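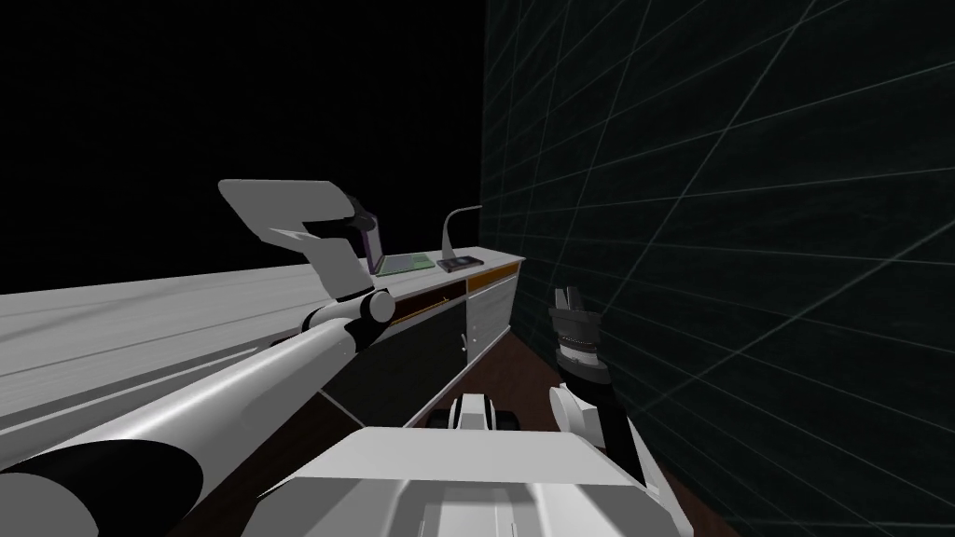

We've got to the point in our planning where I have to put real numbers in front of the people who hold the purse strings, and I would love to hear from anyone who has bought a two-armed mobile robot for a small teaching and repair space. A little background first, and forgive me if I ramble. We're a community workshop in Stoltbridge, and for the past year we have been doing everything in simulation, which has cost us a decent desktop computer and a lot of evenings. Our practice counter in there has an open laptop and a slim desk lamp at the far end, with drawers and cabinet doors below, and that is pretty much the kind of furniture we'd want a real robot to work at once we have one: lifting small things, opening a drawer, putting something away, closing the drawer again. The grant round closes in November and I've been told I can ask for up to 65 thousand dollars all in. A dealer called Zunance has given me a first price of 50 thousand for a base with two arms, and I was over the moon until a friend asked me what was not in that price. So that's what I'm asking all of you. What did you forget to budget for? Should I build a real counter to match the simulated one, or fit the simulation to the counter we already have? And is it foolish to go for two arms on the first purchase when one might do? We have a decent sized back room, a concrete floor, ordinary wall outlets, and a group of very keen people of all ages who have never maintained anything fancier than a band saw. Thank you in advance, and please don't be shy about telling me I'm dreaming!
Posted by stoltbridge_shop, 17 Jan 2023

benchwarmer55

You're not dreaming at all, and I'm so glad you asked before signing, which I'm sorry to say I didn't do! We went through this at our makerspace and I'll try to put down everything I can remember, in no special order.

The first price you get from a dealer is usually for the machine sitting in a crate on their loading dock. Ask Zunance in writing whether the 50 thousand includes freight, the grippers (ours were listed on a separate page, and I missed it completely), the charger, the emergency stop, and somebody coming out to help you set it up. Setup help was the one I'd have gladly skipped to save money, and then it ended up being the best day of the whole project, so please keep it in. Ask about the yearly software fee too, and whether the arms keep working if you let it lapse. Ours would have kept moving but we'd have lost the updates, and with a bunch of beginners you do want the updates.

Then there are spares. I would set aside 10 percent of the purchase price for the first year and not let anyone talk you into spending it on something shinier. Finger pads, a spare gripper, cables. Beginners bump things. I bumped things, and I was supposed to be the careful one. If you haven't used the money by the end of the year you can buy a second battery and feel very clever.

On the counter question, I'd go the other way from what most people do and measure the real room first. Get the height of the countertop, how deep it is, how far the drawers pull out, what kind of knobs or handles are on the doors, and put all of that into your simulation now while it's free to change. Small round knobs are a good deal harder for a simple two-finger gripper than a bar handle, in my experience anyway. If your real cabinet has knobs, practice on knobs, and if they drive you up the wall, a set of bar handles is the cheapest upgrade you will ever make. Do check how high the arms reach too, with the base parked where it would really be parked, because a countertop that looks reachable on the spec sheet can have a far end that isn't. We have a lovely deep counter and the back third of it might as well be on the moon.

Also measure your doorways! Ours came in through the window. It's a long story and I'll spare you.

As for two arms, if your list is opening a drawer and putting something in it, two is very nice to have, with one holding and the other placing. I wouldn't call it foolish. But do read your grant rules, as some of them want to see a cheaper option considered, and a single-arm quote in the folder costs you nothing but an email.

Good luck, and please come back and tell us what you decide. I've been rooting for you since the first line.

magpie_and_wrench

get a used one. Magalhães had refurbished bases last time I looked, no idea what they charge now. Also you can run a lot off ordinary outlets but ask about the charger before you assume anything, some want their own circuit.

Pliltdale Tool Library

Hello from up the road! I agree with nearly all of what benchwarmer55 wrote, and would only quibble with the 10 percent, which I think is a bit thin for a group that is learning as it goes. We put away more than that and were thankful for it. I should say we have one arm on a plain rolling base, so take my view on two-armed machines with a grain of salt.

What I really wanted to add is about people's time. Our application had a tidy line for the robot, a tidy line for shipping, and nothing whatsoever for training, and then we found that everyone who wanted to use the thing needed an afternoon with someone who already knew it. That someone was me. It was a pleasure, mostly, but I would have liked to be able to pay for a few hours of help, and the grant people told us afterward that they'd have been perfectly happy to see it in there. So if you can, write in some training hours, and write in a bit for the insurance as well. Call your insurer early and describe the machine plainly (how much it weighs, how fast it moves, whether the public will be in the room). Ours had a lot of questions and took their time about it.

I'd also keep the simulation going after the real one arrives. You've already paid for the computer and people know their way around it. We let beginners work through the drawer exercise on screen first and then move to the real counter, and it spreads out the demand on the machine wonderfully, especially in the evenings when everybody turns up at once. If you can arrange for the controls to be the same in both, so much the better, and that is a fair thing to ask the dealer before you buy.

One small thing about the floor. Concrete is fine, but check it for dips where the base will stand. Ours had an old drain in the corner and we had to move the whole work area to the other wall, shelves and all. You're welcome to drive over and have a look at our setup anytime you like, and bring your tape measure.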